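Taking PCs Apart With a Robot Arm: Bench Tips for School Clubs

By Niamh Conneely

Every fall somebody forwards me a video of a robot arm stripping a desktop computer in one smooth take. Look for the cuts. I have helped run the after-school robotics club at Gilmartin for long enough to be suspicious of any clip where the arm never drops a screw, and I'd like to save other clubs some money and a few bad evenings.

We enter the Hallovau teardown challenge. Students get 15 minutes, one office computer and a list of parts to remove and set down in marked spots. It sounds like a good first project. I'm still not convinced it is, but the kids like it and they do learn what a chipset is.

Before you buy anything

Ask for old computers first. Offices are glad to be rid of them. Get several of the same model, even if a nicer one is on offer, and write the model number on masking tape on each case. A program that works on one tower will be hopeless on its cousin from two years later.

Skip the teardown starter kit from Zernov. It costs $119 and most of what's in it is a bit set and a tray. A decent number 2 Phillips with a magnetic tip, a muffin tin and a roll of tape will do the same job. The suction cup in the kit might be worth having if they sold it alone. They don't.

A $3,000 arm won't fix a wobbly table. We spent half a semester blaming software for misses that came from a table leg. Set a full glass of water on the bench, run the arm at normal speed, and watch the water. If it slops, tighten the bench before anybody touches the code.

Getting the computer ready

Unplug it, then hold the power button in for a slow count of ten. Never open the power supply itself. That goes for students, parents and any visiting engineer who says it'll be fine.

Lay the tower on its side with the opening facing up. People try it standing, to save space, and then wonder why the arm is reaching in sideways past everything it needs to avoid.

Take the side panel off by hand. I know this feels like cheating. The panel latch ate four meetings last year and taught us very little.

Blow the dust out outdoors. Dust on a heatsink is ugly, but dust on a gripper pad means the part slides out halfway across the table.

Cables are the real enemy. The rules don't care how you route them, so tie back whatever you can with a twist tie. A loop of SATA cable will catch a gripper finger on the way out and bring half the case along. Bread bag ties are fine. Zip ties are too stiff, and then you have to cut them near the board with a nervous ninth grader holding the snips.

Which parts to start with

Drives in plastic carriers are a fair first target. There's something to squeeze, and it's usually a bright color the camera can find. Memory is harder than it looks, with those little latches. Leave the processor for last, and teach every student to do it by hand before the arm gets a turn: lever up, frame open, lift straight. Bent socket pins don't come back, whatever the forum tells you.

Anything with a screw deep in a corner, do yourselves. Kgomotso Zulu, our other adult, argues that a powered driver on the arm would handle it. He may be right. I have been hearing about this driver since last July.

Give every part a home

If I could talk a new club into only one thing, it would be a fixture plate. Print one flat plate with a holder for each part and fasten it down next to the computer. A square nest for the chip, slots for boards. The arm then goes to the same place each time, and the students stop arguing over whether a part was "basically" set down right.

Make the slots a little loose. Print one holder and test it with a real part before you print the whole plate. Ours went through several rounds, and the first ones gripped so tightly that we needed pliers.

Rails with gaps between them make a handy work table, but small screws go straight through. Put an old baking sheet underneath.

Keep honest records

Write down every run, including the bad ones. Last season the team told me the drive pickup "nearly always" worked. Their own sheet had 32 tries on it, and the misses were mostly left blank. Now a run with nothing written next to it counts as a miss. The mood suffered a bit and the program got better.

Also write down when a human helped. A nudge is help. So is holding the cable.

About cameras

A camera near the gripper is good for the last inch and poor for nearly everything else. All that metal throws glare, and a shiny panel up close can fill a lot of the view. Add a second, fixed one looking at the whole bench. Plondesia's free viewer puts both side by side, and it crashes less than it used to. Check the lighting at the hour you'll meet. Ours was set up at noon and was useless at 4:30.

Tape over the room's window if you have to. Cardboard works better than the blinds.

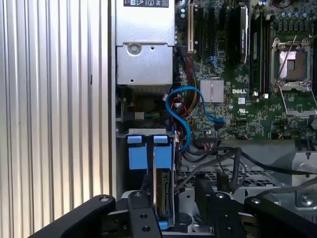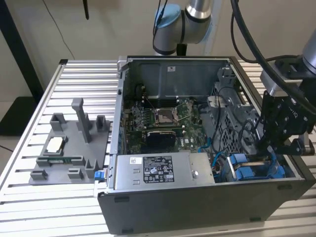
Open Dell tower in both, CPU socket empty, blue plastic on the drive carriers. The fixture plate is in the second one, to the left of the computer.

If your club has a way of handling cables that works without a person standing there, I'd like to hear about it. Please send the whole video.

Get new bench tips by email once a month. Enter your address to subscribe. You can unsubscribe at any time.

Contact | © Gilmartin Robotics Club | Back to top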